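The Ferry to Ternholm

The letter from the ferry company said the last crossing would be on 15th October, and after that anyone who wanted to reach Ternholm would have to make their own arrangements. I read it twice at the kitchen table and put it behind the clock with the other letters.

My aunt had left me the house on Ternholm in the spring. I had been over once, in September, to turn the water off. It had two rooms down and two up, and a shed with a boat in it that had not been on the sea for years. The solicitor in Gudholm said I could sell it or keep it, and that he had no opinion.

I took the last boat because I had left it too late to take any other. There were eleven of us on board. Most had come for the sake of saying they had. A man in a Dobson cap stood at the rail and filmed the harbour wall going away. The woman at the tea hatch would not take money from anyone, and by the time we passed the light she had run out of milk.
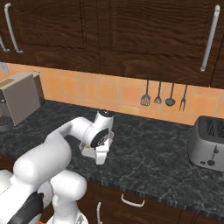
The crossing took an hour and a half. The mate told us we had until four o'clock, and that the boat would not wait. He had said the same thing in September, and then it had waited for a couple with a pram. I did not think it would wait this time.

The road up from the jetty is steep and goes past the chapel. I had forgotten how quiet it was. In my aunt's day there had been 154 people on the island, and she could have told you what each of them had for dinner. Now there were smoke and curtains in a few of the houses near the shore, and higher up there was nothing but nettles and gateposts.

The key was stiff but it turned. I went from room to room and opened the windows. I had brought a roll of bin bags and a list. The list said papers, blankets, clock, photographs, anything of value. I found the papers in a biscuit tin. The blankets were damp, so I left them. The clock was smaller than I remembered and would go in my rucksack.

In the drawer under the stairs there was a book of tide times and, tucked inside it, all her ferry tickets. She had kept them in bundles of a hundred with string round them. There were seven bundles. I sat on the bottom stair and worked out that 700 tickets was 350 trips there and back, and that she must have gone over to Gudholm most weeks for the best part of eight years. She had always told us she never left the island. She used to say it with some pride.
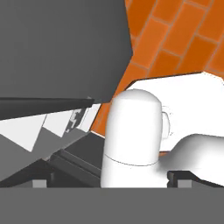
I looked for a reason in the papers. There were gas bills, a letter about the roof, a certificate for a dog. At the very bottom of the tin was a rent book for a room in Gudholm, on Grurklow Street, paid up to the month before she died. I knew the street. I had walked down it that morning on my way to the boat, and had bought a sandwich on the corner.

It was twenty past three by then. I shut the windows again, upstairs first. I put the clock in the rucksack, wrapped in my spare jumper, and the rent book in my coat. I left the tickets where they were, and then I went back and took one bundle.

On the jetty the others were already in a line. The man in the cap asked me if I had got what I came for, and I said I had got a clock. The boat left at four exactly. The mate threw the rope off himself and nobody on the shore waved, though two people had come out of their houses to look.

Going back, I went inside and sat by the hatch. The woman had found some milk. I asked her if she remembered my aunt, a tall woman with a green bag who would have gone over once a week.

"Both of them, you mean," she said, and reached for a cup.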